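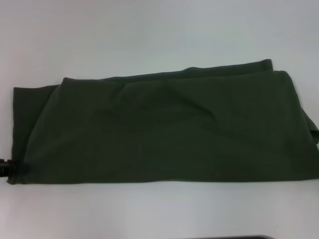
The Folding Club at Lerkley

By Marta Hrytsenko

The green cloth was giving them trouble again. It had gone down on the white table in a long, rumpled sort of bundle, with one end bunching up and a stray fold riding along the top, and the gripper had hold of a lower corner and, so far as I could tell, no firm opinion about what to do next. Four teenagers leaned in. "Wait," said Amado Espiritu, who is sixteen and had his hand near the stop button, mostly out of habit. "Let it think."

I had come to Lerkley High School expecting to see robots that throw things, or climb things, or bump into each other in front of a cheering crowd (I had a nephew in one of those contests, and I still have the T-shirt). What I found in the old typing room was a club that folds laundry, and I ended up staying until the janitor came to turn off the lights.

The club started in September, when Muthoni Khaemba, who teaches physics and has a laugh you can hear from the parking lot, signed her students up for the Forkatitz, a regional contest for school robotics teams. Each team gets a pile of cloth and 70 minutes. A judge picks the pieces, the arm does the folding, and hands must stay off the table. It sounds gentle. It is not gentle at all!

"A block is a block wherever you put it," Khaemba told me, pulling a sweater out of the practice basket and dropping it in a heap. "This is a different shape every single time I let go. They came in thinking they'd have it done by Halloween, bless them."

The students teach the arm by folding with it, over and over, and saving each try. By my visit they had saved 245 of them, good and bad, and Miroslava Mykhailiuk keeps the list in a spiral notebook as well as on the computer, with remarks in the margin. I was allowed to read a page. "Sleeve went under." "Nice!!" "Grabbed 2 layers, wanted 1." "Lucian sneezed."

That business of layers comes up a great deal. If the fingers close on too much fabric, the whole bundle slides along with them, and if they close on too little, the corner slips away and you're back where you began. Dark colors are harder, the students say, and so the olive green cloth has become a sort of club villain. They're very fond of it.

Lucian Voicu, a junior, joined late and only because his bus leaves at five. He had never written a line of code. He did, however, spend his summers helping in his aunt's dry cleaning shop over in Stasiv, and he noticed right away that everyone was folding badly — himself excepted, he was careful to say. So the club spent a full week with the arm switched off, learning to fold by hand at the table while Lucian walked up and down behind them like a drill sergeant. Mykhailiuk says their saved tries got better after that, and she has the notebook to back her up.

The contest is in Furnach this spring, and the bus is booked. When I left, Espiritu was smoothing the green cloth out flat for another go, and Khaemba was on the phone asking somebody's mother for more towels.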